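Teleop notes, bathroom task, week two. Short thread.

We have 384 demos so far. 183 were recorded with the old controller mapping, where wrist roll lagged behind the hand. I'm leaving those out of the first training run.

The task is shelf work: move to the vanity, find the bottle, grasp it low on the body, lift, place. Operators drive by remote control with the wrist view on one screen.

Aguirre's rule is to stop for a second before closing the fingers. It makes the grasp point easier to label. Oltier's operators skip it and run faster. I keep both styles tagged. 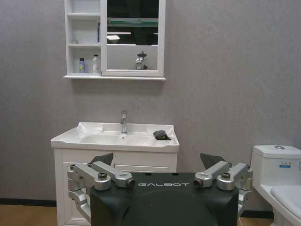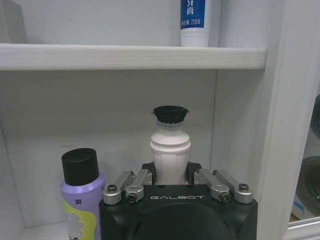 Side clearance is the main cost. Most rejected demos are a finger touching a neighboring item on the way in, and the policy copies that if you let it.

Slow, straight approaches train better than clever ones. I threw out 29 demos for mid-reach corrections alone.

Next: same task in the Irkura unit, different shelf height. Labels go up on the Filalton drive when they're checked.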